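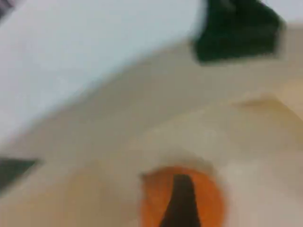

Abb. 1: Helle Fläche mit einem weißen und einem dunkelgrünen Gegenstand.

4.2 Zeitpunkt des Kartenkaufs bei Clubkonzerten

Im vorigen Abschnitt wurde gezeigt, dass die Bekanntheit der Vorgruppe nur einen schwachen Zusammenhang mit dem Vorverkauf hat. Nun wird der Zeitpunkt des Kaufs betrachtet. Grundlage sind die Buchungen für 31 Konzerte im Club Brarnidby, die über das Kartensystem Cotavik abgewickelt wurden. Nach Entfernung der Stornierungen und der Gästelistenplätze bleiben 2809 Buchungen übrig. Davon fallen 1460 in die letzten sieben Tage vor dem jeweiligen Konzert, also etwas mehr als die Hälfte.

Diese späten Käufe verteilen sich nicht gleichmäßig über das Programm. Bei Gruppen, die schon einmal im Club gespielt haben, beginnt der Verkauf früh und flacht dann ab. Bei Gruppen ohne früheren Auftritt bleibt die Kurve lange niedrig und steigt erst kurz vor dem Abend an. Kinyua (Abschnitt 2.3) erklärt ein solches Muster mit dem Risiko, welches das Publikum bei unbekannten Namen trägt. Unsere Daten widersprechen dieser Erklärung nicht, sie erlauben aber auch keine Prüfung, weil das Motiv des Kaufs nicht erhoben wurde.

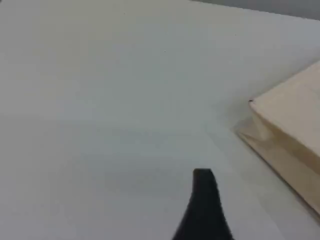
Eine zweite Beobachtung betrifft den Newsletter des Clubs, der an 3000 Adressen verschickt wird. Am Tag nach dem Versand nimmt die Zahl der Buchungen bei fast allen Konzerten zu, auch bei solchen, die im Newsletter nur in der Terminliste stehen. Eine Ausnahme bildet das Duo Hutis, dessen Konzert im Januar stattfand. Hier war der größte Teil der Karten schon vor dem Versand verkauft – vermutlich wegen des neuen Albums, das kurz davor erschienen war. Wir haben dieses Konzert in der Auswertung belassen, da sein Ausschluss die Richtung der Ergebnisse nicht verändert.

Peninah Kariuki, die im Club für die Programmplanung zuständig ist, hat uns im Gespräch auf einen weiteren Punkt hingewiesen. Nach ihrer Erfahrung kaufen Stammgäste oft zwei Karten und suchen sich erst danach eine Begleitung. In den Buchungen ist dieses Verhalten nicht direkt sichtbar, doch würde es zu dem hohen Anteil der Doppelbuchungen in der frühen Phase passen.
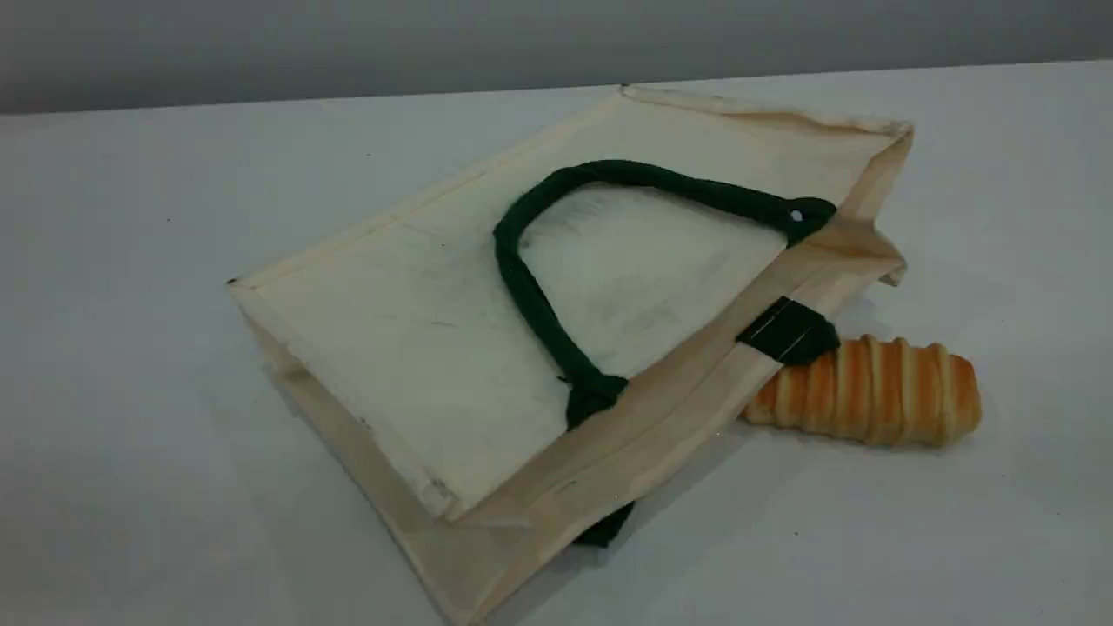
Abb. 2: Stofftasche mit dunkelgrünen Griffen und Brötchen auf einem hellen Tisch.

Einschränkend ist zu sagen, dass die Abendkasse in Cotavik nicht erfasst wird. Der Anteil der kurzfristigen Entscheidungen dürfte daher insgesamt höher liegen, als die Buchungen es zeigen. Auf den Einfluss des Kartenpreises gehen wir in Abschnitt 4.3 ein.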